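Call for Participants: Sleep and Evening Routines in Shared Housing

The Irkell Institute for Home and Community Studies invites adults living in shared housing to take part in a research study on evening routines and sleep. The study will take place in Varby and the surrounding towns and will begin in July.
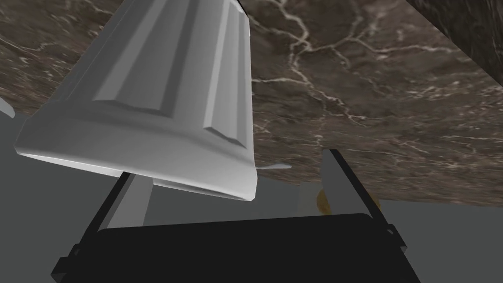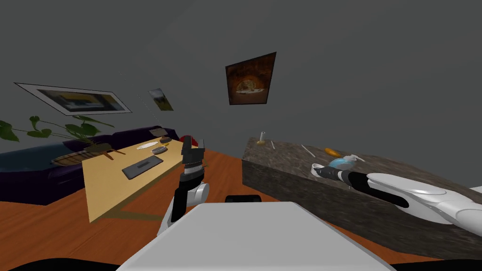
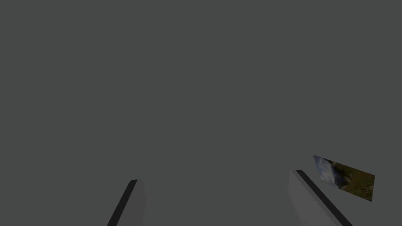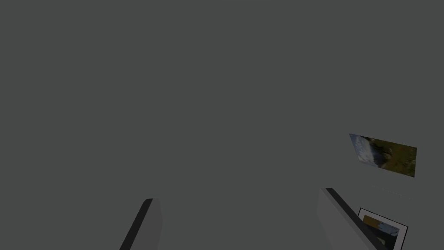 Computer-rendered views. Second from top: living room with sofa and wall pictures.

Purpose of the study

Many working adults now share a kitchen, a bathroom and a living room with people outside their own family. The Institute wishes to learn how such households settle the ordinary matters of the evening: when meals are cooked, when lights are turned down, how noise is handled and how these habits relate to the sleep of each resident. Earlier work by the Institute in Sarnalov dealt with families only. The present study extends that work to unrelated adults.

Who may apply

Applicants must be 18 years of age or older and must have lived at their present address for at least six months. The household must include two or more unrelated adults. Persons who regularly work night shifts are not eligible for this study but may ask to be placed on the contact list for later projects. A total of 235 places are available, of which 83 are reserved for residents of the Pan district.

What participation involves

Participants will keep a written sleep diary for 29 days and complete 2 interviews, one before the diary period and one after it. Each interview lasts one hour and may be held by telephone or at the Institute's office in Varby. Diaries are supplied in print. Housemates may apply separately — a household does not have to join as a group — and no participant will be shown another person's answers.

Payment

Participants who return a completed diary and attend both interviews will receive a gift card. Travel to the office by bus or train will be repaid on presentation of a ticket.

Privacy

Names and addresses are stored apart from diary entries. Participants may leave the study at any time without giving a reason, and may ask that their diary be destroyed.

How to apply

Application forms are available at the front desk of the Varby office or by mail on request. Applicants should state their age, the number of adults in the household and the hours they usually work. Incomplete forms will be returned. Applicants will be notified of the decision in writing.

Notice posted 2020-01-06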